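Applied Automation for Facility Services
Unit 6 Handout: Reviewing a Leased Handling Kit
March 2021

This unit considers the Bevier handling kit, offered on lease by Tulton to laundries, residence halls and office service departments. Students will read the offer as a purchasing officer would read it, compare it with the work at hand, and prepare a short written review. The wrist camera views reproduced in this section should be studied before the reading is begun.

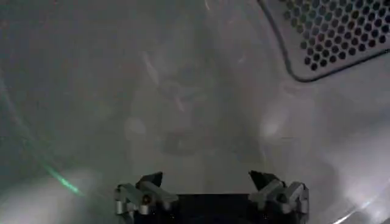
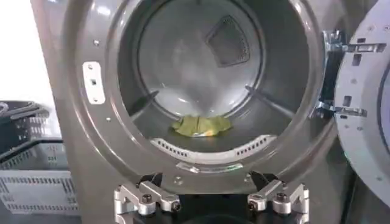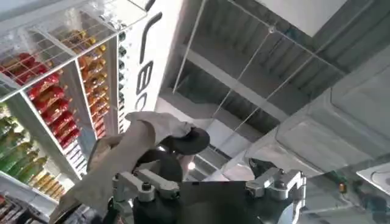 Figure 6.1. Wrist camera views, in order: drum interior; open front-loading washer with a yellow-green cloth in the drum; beige cloth held in the gripper beside a clear case of colored capsules.

6.1 What is offered

The lease covers one arm, one two-finger gripper, a wrist camera, a control computer and a rolling base. The monthly charge is 1,080 dollars, with a minimum term of 4 months. Installation is charged once, at 600 dollars. Training for staff is delivered by Mwakyusa, the service partner named in the contract, and takes place on site. Recorded lessons are also posted to Vimeo and remain open to the customer for the length of the lease.

The supplier does not include washers, dryers, baskets or shelving. Any change to the customer's own machines must be approved in writing before work starts.

6.2 Points for review

Reach. A drum is a deep, curved space with a narrow way in. The reviewer should ask how far past the rim the gripper can travel and what happens if it touches the wall or a lifter. In the second view the door stands open beside the hinge, and the path of the arm must allow for both.

Sight. Brushed steel throws back light. The first view contains a bright whitish reflection and a perforated panel, and much of the wall is out of focus. The offer states that the camera adjusts itself to such surfaces. Students should note that the supplier gives no test results in support of this statement.

Grip. Cloth has no fixed shape. A piece bunched at the bottom of a drum and a piece hanging from the fingers present different tasks, and the contract should say which of them the kit is expected to perform. The term "light textiles" appears in the offer without a definition.

Surroundings. Clear plastic is difficult for many cameras to judge. The third view includes an acrylic case and a large transparent sheet. A site survey should list every clear panel within reach of the arm.

6.3 Service terms

The contract runs to 78 pages, and the service schedule is found near the end. Repairs are made during business hours only. Replacement fingertips are billed to the customer. The monthly charge continues while a repair is pending, unless the fault is shown to lie with the supplier. The last condition should be read with care.

6.4 Assignment

Prepare a review of two pages, addressed to the head of a service department. State whether the lease should be accepted, refused or returned to the supplier with questions. Refer to at least two of the views in Figure 6.1 and to at least one clause of the service schedule. Costs are to be given for the full minimum term, with installation included.

Reviews are due at the first class meeting in April. Late work will be accepted only by prior arrangement with the department office. Copies of the service schedule may be obtained at the same office.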